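Lane notebook, Jirnari delivery cart
March 2019
Entry by Musa Anozie, with corrections from Ute, who reads these

Subject: driving rules for the lane, third attempt

We have been running the cart up and down the service lane under rules copied from the Irkeo warehouse. Those rules assume a painted floor, a ceiling, and people in vests. I spent the morning going through them line by line against what the lane has to offer. Most of page one did not survive.

Rule 1. Keep to the marked path.
There is no marked path. Henok's proposal is a virtual centerline with a corridor either side, and the cart stops if it leaves the corridor. Fine by me, but the corridor can't be drawn with a ruler. A straight line down the lane runs you through patched asphalt and shallow potholes, with the biggest dark blotch over on the right. Parked cars take their share of the left. Whatever is left over is our corridor, and it has to be redrawn before every session by a person who has walked it. Walked, Tsung-han, not looked at from the door.

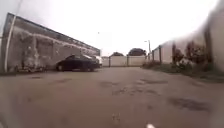

Rule 2. Treat parked vehicles as static obstacles.
Struck out. A parked car is a car that hasn't left yet. New wording: full stop and operator confirmation before passing any vehicle, every time, including the one you passed on the way up. Parviz says this will double our run times. Parviz is welcome to phone the owner of the first sedan we scrape.

Rule 3. Do not operate on wet surfaces.
If we kept this one we could all have gone home in January. Ute wants standing water treated separately from damp pavement, and she's right. Damp: reduced speed, longer stopping distance, carry on. Standing water: no entry, whatever the depth sensor says. The depth sensor has been wrong in both directions, and with great confidence. A puddle in this lane also hands the planner a nice patch of sky and a fence post that points down.
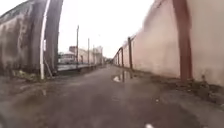 The planner log from run 96 has it braking hard for something with no height at all, then proceeding at full speed toward something that had plenty. I have marked both in red in the Matlala folder. Until the reflection filter is in, puddles get entered by hand as keep-out zones, with a margin of 400 mm.

Rule 4. Emergency stop within reach of the operator at all times.
Kept as written. "Within reach" means in the hand — a coat pocket under a rain poncho doesn't count, and I say that as the owner of the poncho.

Open items:
Henok to write up the corridor check as a single page.
Ute to decide what counts as standing water. I vote for "you can see yourself in it."
Spare stop button is still in the Dernisero crate, under everything else.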